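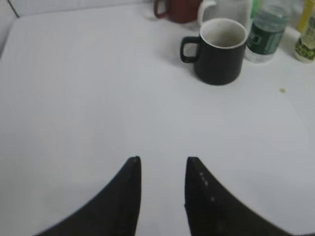
*Two black gripper fingers and a white tabletop.*

# How Your Heart Keeps Its Beat

*Cekance Heart Center, Family Learning Pages. For readers age 9 and up.*

Your heart is a muscle about the size of your fist. It squeezes, relaxes, and squeezes again, all day and all night. In a grown-up, it pumps more than 1,000 gallons of blood every day. You do not have to remind it to do this, even when you are asleep.

## What tells the heart to squeeze?

High in the right side of the heart is a small group of special cells called the **sinus node**. These cells make a tiny electrical signal. The signal spreads across the two upper rooms of the heart, called the atria, and they squeeze first. It then pauses for a very short time in the middle of the heart. The pause lets blood move down into the two lower rooms, called the ventricles. When the signal reaches them, they squeeze too — and blood travels out to the lungs and the rest of the body.

Children's hearts usually beat faster than those of adults. Everyone's heart speeds up during running and slows down during rest.
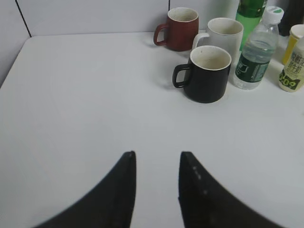
## How do doctors check the beat?

A doctor or nurse may use a test called an electrocardiogram, or ECG. Small stickers are placed on the chest, arms, and legs. Wires connect the stickers to a machine that draws the heart's signals as a wavy line. The test does not hurt, although the stickers can tug a little when they come off. You will be asked to lie still and breathe normally.

## Words to know

- **Atria:** the two upper rooms of the heart
- **Ventricles:** the two lower rooms of the heart
- **Pulse:** the beat you can feel at your wrist or neck

If your heart ever feels strange to you, or if you feel dizzy or faint, tell a trusted adult right away.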